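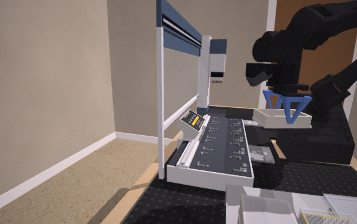
Small processors rarely get much attention outside the trade press, and the Sterent 60 was no exception when it went on sale this spring. It is a low-power chip meant for equipment that sits in one place for years and does one job. Think of ticket machines, parking gates, shop signs, or a white automated liquid-handling workstation with a blue and white beam across the top, set on a big table in a carpeted room. Buyers of that kind of machine seldom ask what processor is in it. The people who build them ask about little else.

Zonetti, the company behind the Sterent line, started out selling network cards. It moved into processors when one of its customers could no longer get the part it had designed a whole product around. That customer made cash registers and needed the same board, with the same connectors in the same places, for ten years. The large chip makers were replacing their desktop parts every 18 months and had no interest in the order.

Long supply is still the main thing Zonetti sells. The Sterent 60 comes with a written promise that it will be available until the end of the next decade. The chip itself is modest. It has four cores, a basic graphics unit that can drive two displays, and support for the older serial ports that most laptops dropped long ago. It has no fan. A plain metal heat sink is enough in a closed case, provided the case has some contact with the outside air.

We ran a Sterent 60 on a Gezer board for 27 days in a closet with the door shut. The board is the size of a paperback and takes power from a single plug. With a display attached and a video loop playing, it drew less power than the desk lamp we use in the office. It restarted once during that time, after a power cut in the building, and came back up without a keyboard attached. Older boards in this class often stopped and waited for someone to press a key.

Speed is another matter. Opening a large spreadsheet took long enough that we checked whether the board had frozen. Web pages with a lot of advertising scrolled in jerks. Zonetti does not market the chip for office work, and anyone who wants a cheap desktop should buy a used one.

The competition comes mostly from Skaltent, which sells a faster chip at a slightly higher price. Skaltent's part handles video better and has a more modern memory controller, but it runs hotter and is only guaranteed for five years. Two equipment makers we spoke to had tested both. One went with Skaltent for a line of advertising screens, where the hardware gets replaced often anyway. The other stayed with Sterent for a machine that has to be certified again every time a component changes, a process that takes most of a year.

Software support is decent. Linux worked from the first boot, including sound and both displays. Windows needed 3 drivers from the Zonetti site, and the download page was hard to find. The serial ports were set to the wrong mode out of the box, and the setting is buried two menus deep in the firmware under a heading that has nothing to do with ports. The manual does mention it, on the second to last page.

The board is sold in trays to manufacturers, with a minimum order of 2000 units for the lowest price. Single boards can be bought through resellers at a good deal more per unit. Gezer says a version with wider temperature limits is on the way for outdoor cabinets, with the same connector layout, and that sample boards will go out to existing customers first.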